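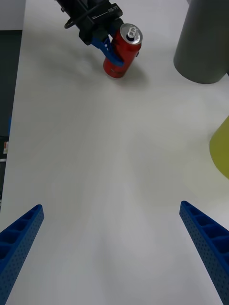 **Should a gripper keep holding when the robot goes into a protective stop?**

It depends on what it's holding and who can reach it, but for anything that can spill, roll or hit a foot, the grip should hold until a person releases it on purpose.

---

**torque_skeptic** (thread starter)

I put the short answer up top so nobody has to dig for it. My problem is that we were told our setup already works that way, and it doesn't.

The task at our Praltenbridge site is as dull as it gets. One hand takes a drink can, the other hand comes in open, the can changes hands, repeat. Soft blue lattice fingers on both sides, RB-Y1 doing the moving. The grip controllers are from Erkach and the safety relay is a Griner. Berchtold did the integration and handed over a binder with a page headed "Behavior on stop." The page says the fingers hold position.

In June we had a protective stop in the middle of a handover. The arms froze like they should. The holding hand kept the can. Then my coworker checked the table, stepped back and hit reset, and the fingers opened all the way with no command from anybody. The can was over the edge of the table at that point. It went down the side and emptied itself onto a power strip.

No one got hurt and we lost one power supply. The official finding so far is "operator reset outside of procedure." I've read the procedure. It says press reset.

Has anyone else seen an Erkach controller open on reset? I don't care about open on stop, I care about open on *reset*.

---

**mill_and_drill**

That's homing. The controller lost track of where the fingers are, so it drives to the open end to find zero. Lots of cheap grippers do it. Perfectly normal.

---

**torque_skeptic**

Normal for whom? I know what homing is. I was told in writing that the controller keeps its position through a stop, so it should have no reason to home. Either it didn't keep it, or it homes anyway and the page is wrong.

---

**pell_r**

Check whether your stop cuts logic power or only motor power. On ours the motor supply drops and the logic stays up, so it never homes. If Berchtold ran both off the same relay contact, then every stop is a full reboot for the gripper and you'd get just what you describe.

---

**torque_skeptic**

Asked them. They say logic is on its own 5 volt line and isn't switched. I haven't put a meter on it because the cabinet is sealed under their service agreement, and yes, I see the problem with that.

---

**haul_road**

I'll be the unpopular one. Why was the can over the edge of the table? If you hand over above the table and the fingers open, the can drops a couple of inches and falls on its side. You have a layout issue and you're blaming a controller.

Also a can is nothing. If this is the worst that's happened, you have a good robot.

---

**torque_skeptic**

The layout could be better, sure. It's been moved inboard since. But "the part should be somewhere it can fall safely" and "the gripper won't drop the part" are two separate promises and I was sold the second one.

And the can is nothing this month. The same controllers are supposed to go on the glass jar line.

---

**VCamenzind**

Valentin Camenzind here. I wrote the internal report the OP is complaining about, so I may as well answer for it. We work in the same building and he knows I'm posting.

The wording "outside of procedure" came from the fact that the older procedure had a step to support or remove any held object before reset. That step got dropped when Berchtold reissued the binder. The report should have said so and didn't. I'm asking for it to be corrected.

I still don't agree with him about the cause. We pulled the gripper log and it shows "grip held" the whole way through, including while the can was in the air. To me that says the log reports the command and never looks at the fingers. So we can't use it to prove the controller homed, and we can't use it to prove it didn't. He's treating homing as settled and I don't think it is.

---

**mill_and_drill**

So what's your theory, if it wasn't homing?

---

**VCamenzind**

Springback. Those fingers are hollow cells with thin ribs, they store a lot of push when they're wrapped around something round. If the drive goes slack for a moment when power comes back, the fingers will shove it open by themselves.

---

**torque_skeptic**

They'd shove it open a *bit*. They wouldn't shove it to the end stop. I was standing there and I heard it hit the end stop.

---

**VCamenzind**

You heard something. There was also a can landing on a power strip.

---

**pell_r**

Both of you can be tested in an afternoon. Put tape marks on the finger carriage, close on a can, trip the stop, reset, film it from the side. Springback will jump and quit. Homing will move at a steady speed until it hits the end. You don't need the log.

Do it over the table with an empty can, please, and stay out of reach of the arms when you reset.

---

**haul_road**

Agree with pell_r, and try it with nothing in the fingers too. If they open with no can in there, springback is out.

---

**sriedl_erkach**

Hi all, Selina Riedl, I do support for the grip controllers at Erkach. Someone sent me the link. I can't speak for how Berchtold wired it. What I can say is that there's a parameter for behavior after power return, and the choices are "hold last" or "find reference." We ship it as "hold last." It only keeps the last position if the shutdown was clean. After a hard loss of power it has no valid position and it will find reference whatever the setting is.

I would start by reading out the reset counter on the controller. It goes up each time the logic side restarts.

---

**torque_skeptic**

Thank you for a straight answer. Can I ask the rude version? So "hold last" means it holds unless it lost power, and losing power is the time I need it to hold. Where in your manual does it say that? I've got it open and I see one line about "may require referencing."

---

**sriedl_erkach**

That line is the one. I agree it isn't clear enough and I've sent it on to the people who write the manual. I can't promise you when it changes.

---

**torque_skeptic**

Fine. I'll believe it when I see the new page.

---

**torque_skeptic**

Update. Berchtold sent someone with a key. We ran pell_r's test, side camera and tape.

The reset counter went up by one on every stop. 19 stops, 19 counts, both hands. So the logic side is restarting and the "isn't switched" line is switched. It runs through the same Griner contact as the motor supply. The relay is doing what it was told to do, I have no quarrel with it.

On reset the fingers sit for nearly two seconds, then drive open at a steady speed to the end. Same with an empty can, same with nothing in them.

---

**VCamenzind**

I watched it and I withdraw springback as the main cause. There *is* a small jump at the beginning when a can is in there, you can see it on the video, so it's not zero. But the steady travel is homing. The report is being reopened.

---

**mill_and_drill**

So, homing. As I said in the first reply.

---

**torque_skeptic**

You also said it was perfectly normal.

---

**haul_road**

What's the fix? If they just move the logic line to a live supply, are you happy?

---

**torque_skeptic**

Not yet. That handles the stop. It does nothing for a real outage or a loose plug, where it'll still come back blind and open up. What I've asked for:

- logic supply off the relay, and the drawing corrected to match
- no finger motion after power return until someone presses a separate button for that hand
- the "support or remove held objects" step put back in the reset procedure
- a log that records measured finger position

Berchtold agreed to the first and third. They called the second one "a feature request." Erkach is looking at the fourth, I'm told.

Until the second one is done I'm not signing off on the jars. Somebody above me may sign instead – that's their right, but it'll have their name on it.

---

**pell_r**

You can do the second one yourself with a blocking input, if your controller has one. Ours has "inhibit motion" on the connector next to the supply. Tie it to a latched button and it can't home until you let it. Ask Selina if it's read before homing starts or after, though, because if it's after, it's useless to you.

---

**sriedl_erkach**

It's read before, on current firmware. On older units I'd want to check the version first. Send me the serial numbers for both hands.

---

**torque_skeptic**

Sent. I'll test that with tape too.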